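Assistance > Boutique en ligne > Fiches produits > Ticket 1090

Couleurs ternes après l'envoi des photos sur la fiche produit
Statut : résolu

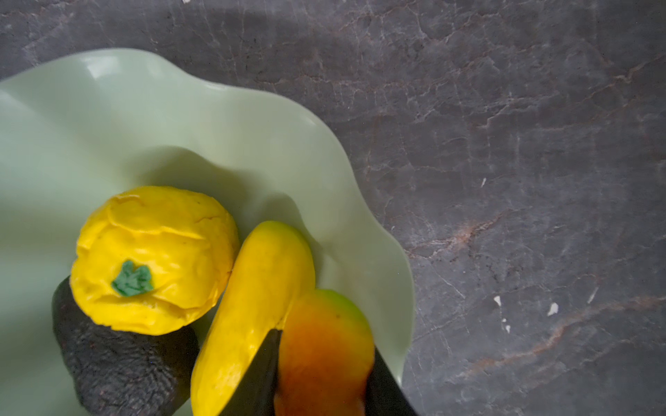 Plat vert menthe à bord ondulé, plan de travail gris foncé.

Ouvert par Roos Van Damme, boutique Clullora, le 18 novembre 2025.

Depuis la mise à jour du module Rirkgate, les photos perdent leur saturation dès qu'elles sont en ligne. Le jaune vire au beige et le vert pâle devient presque gris. Sur mon poste, les originaux s'affichent correctement. 332 fiches concernées. Navigateur changé, cache vidé, même résultat.

Ekene Chukwu (support) : Pouvez-vous indiquer le profil colorimétrique des originaux ?

Roos Van Damme : Adobe RGB. Je n'ai rien modifié de ce côté depuis juillet.

Ekene Chukwu : Reproduit chez nous. Le module supprime le profil intégré au moment de créer les vignettes, sans convertir en sRGB. Le navigateur lit alors les valeurs comme du sRGB. Contournement : exporter en sRGB, qualité 100, puis renvoyer le fichier.

Roos Van Damme : Fonctionne sur une fiche. Je ne vais pas refaire les autres à la main.

Ekene Chukwu : Correctif déployé. Dans Outils > Médias, cochez « Convertir avant redimensionnement », puis lancez « Régénérer les vignettes ».

Roos Van Damme : Régénération terminée, 106 erreurs de délai dépassé. Relancée sur ces fichiers, plus d'erreur. Vous pouvez fermer.

3 commentaires | 2 partages

Ziad Rawashdeh
Même souci avec des PNG. La case à cocher n'a rien changé pour moi.

Ekene Chukwu
@Ziad ouvrez un ticket séparé, le traitement des PNG est différent.

Omolara Onyeka
Merci, réglé. Penser à vider le cache du CDN ensuite.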